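Stop Approving Patches by Committee

20 October 2020

I have been responsible for desktop and server patching at Harkard for long enough to have used three different management tools, and I have come to hold an opinion that makes me unpopular in change meetings. I think most companies our size should stop approving monthly operating system updates one by one. They should release them automatically to a pilot group, wait a fixed number of days, and then release them to everybody else unless somebody has raised a specific fault.

The old way at our site went like this. Updates came in on the usual monthly date. I exported the list to a spreadsheet. The spreadsheet went to the application owners, who had a week to mark each line approved, declined or deferred. Then there was a meeting. After the meeting I built the deployment, and it went out on the weekend if there wasn't a month-end close in the way, and there often was.

In February we had 252 updates on that spreadsheet once you counted every product and every OS build we still supported. I went back later and looked at the comments column. It had 12 comments in it. Most of them asked what the update was for. One asked if it could be moved to another row so the filter would work. Not a single update was declined for a technical reason. We spent two weeks of calendar time on that, and for those two weeks 500 workstations sat there with published holes in them.

The application owners were doing what we asked. The trouble is that we asked them a question they had no means of answering. Somebody who looks after the payroll package can't tell from a one-line title and a bulletin number whether a cumulative update will break the payroll package. I can't tell either. The only way to find out is to install it on a machine that runs payroll and have a person use it for a few days.

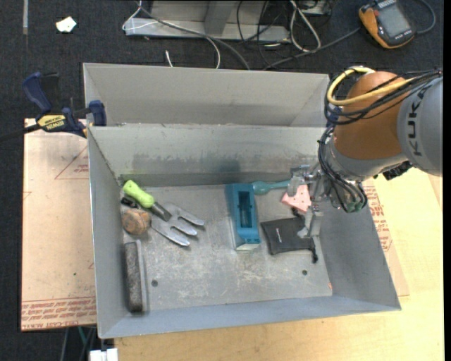
So the pilot group does the work that the spreadsheet was pretending to do. Ours has 30 machines in it. I picked them by going down the list of applications and making sure every one that matters had at least one real user in the group, on a normal working PC. I did not fill it with IT staff. IT staff run admin tools and a browser, and they fix their own problems without logging a ticket. A pilot made up of them will come back clean every month and tell you very little.

The users in the pilot know they are in it. They have a line in the service desk system that goes straight to my queue, and they get a short email on the day the updates land. If they hit something they report it, and I pull that one update from the wider deployment. If they don't, the second collection gets it five days later with a deadline, and the machine reboots outside business hours.

I have heard three serious objections to this and I will go through them.

The first is that updates do break things. Of course they do. We had a printing problem at the Skekport office that took out label printing for most of a morning. But that update had been through the full approval process, with a signature next to it. The spreadsheet didn't catch it. It was found by the first person who tried to print a label, and under the new setup that person would have been in the pilot. I have since put her machine in the pilot.

The second is servers. I agree that servers are different, and I don't treat them the same way. They have their own groups and maintenance windows, and clustered pairs never go on the same night. The database servers still get patched by hand with somebody watching. What I don't accept is that servers need to be patched less often. The longest-neglected box I ever found on our network was a server that everyone considered too important to touch. It hadn't been restarted in over a year, and when it finally was, for a power outage, two services failed to start and there was no record of how they had been configured.

The third is audit. People believe that an auditor wants to see a signature next to each update. Our parent company Hämäläinen sent its internal audit people last year and I was nervous about it. They asked for the written policy, the membership of the groups, the compliance report for the past year, and the list of exceptions with an owner and an expiry date on each. They wanted to know how long it took us to reach full coverage. They did not ask to see a spreadsheet. Your auditors may be different, but ask them before you assume it.

There are things you have to get right first. Your client health needs to be good, because an automatic rule can't patch a machine that stopped checking in months ago. We spent most of a summer just on broken agents and stale records. Your distribution points need the disk space. The Killow branch has a slow line, and we had to throttle it during the day and pre-stage the big packages overnight. Somebody also has to read the release notes and known issues each month before the pilot starts. It takes me an hour or so with a coffee, and I have held an update back on the strength of it twice.

You also need a way to stop. Ours is a single setting that disables the rule, and two people besides me know where it is. Test it before you need it.

The meeting still exists. It's fifteen minutes now, and we use it for the exceptions list, which is where the arguments ought to be. Right now most of the list belongs to one old scanning application whose vendor won't support the current build, and I would like somebody with a budget to come and defend it.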